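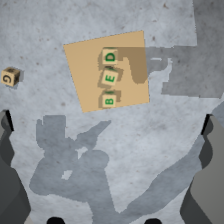 Week 6: Early spelling and the three-letter word

Reading for this week: Nikzad, chapter 2, and the Skallville handout from February.

Most children meet the consonant-vowel-consonant word first. It has one sound per letter, so BED can be said slowly, split and put back together. Words such as SHE or TWO look just as short but are harder, and should wait.

Ní Mhurchú separates two skills. Segmenting means hearing the sounds in a spoken word. Encoding means choosing a letter for each.
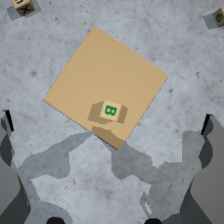 A child may manage the first well and still write b for d. Reversals are common up to the age of six or seven and are not in themselves a sign of difficulty. Keep a dated record and look for change over a term.

For the seminar, bring one page of notes on Vahidi's case study (200 words at most). Group 2 meets with Parvaneh Kermani in room 1091.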